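3.2 Student collection sessions

The demonstrations were recorded by students in the Palomino course, a one-semester elective at Eltesgate in which teams train a manipulation policy and run it on a shared arm at the end of term. Nayeli Llanos supervised the sessions. Thirteen students took part, none of whom had recorded demonstrations before. Each attended one training meeting, where Rainer Sperling went over the task sheet and the rules for discarding an episode.

We used hand-held grippers for all tasks in this section. An earlier group of students had worked by teleoperation and spent much of their lab time waiting for the arm. With hand-held devices, several teams could record at once, and the arm was kept free for evaluation. The cost is that nothing stops a student from making a motion the arm cannot follow. We handled this with a reachability check in the Odex pipeline, which runs after upload and rejects any episode that leaves the workspace of the arm.

The tabletop tasks were kept short on purpose. In the fruit task (Figure 4), the operator starts with both grippers open, closes them on an apple from two sides, lifts it clear of the plate and sets it down on the table top. Students were told to keep their wrists level and to pause for a moment before contact. The pause turned out to matter for segmentation — without it, our script often placed the boundary between reach and grasp too late.

An episode was discarded if the fruit rolled off the table, if a marker was covered by a sleeve or hand for more than one second, or if the operator started over partway through. Students made the first decision themselves, and a second student from another team reviewed it. Disagreements went to the supervisor. Over the term the class recorded roughly 2000 episodes, of which 469 were discarded at one of these steps or by the reachability check. Most of the losses came from the first two weeks. We did not remove slow episodes, although some teams asked to.

Teams were free to choose their own training settings, but all of them used the same split, prepared with the Grestby scripts and frozen before any policy was trained. Episodes from one operator never appear in both the training and the test portion. Section 4 reports results for each team and for a single policy trained on the pooled data.

Figure 4. Fruit task, bimanual approach to the apple with hand-held grippers.
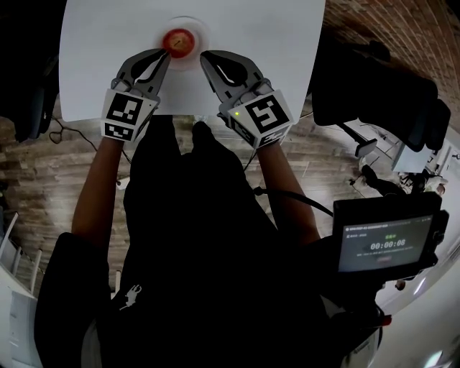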